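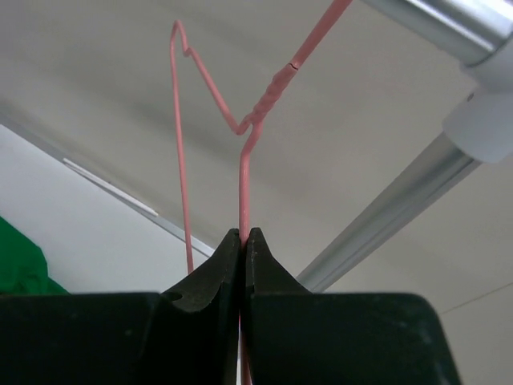 Vaida Mets asked whether a machine can hang up the laundry yet, and whether she can stop doing it herself. Not quite, but wow, it's getting close! Gripping a wire hanger is the part that goes well now - even a bent one. Shirts are still hard, especially collars.

Tips if you're trying it at home:
Leave 6 inches between hangers on the rod.
Button the top button first.
Start with T-shirts, over 21 of them if you can, before you try a blouse.
Keep socks for yourself - pairing is slow going!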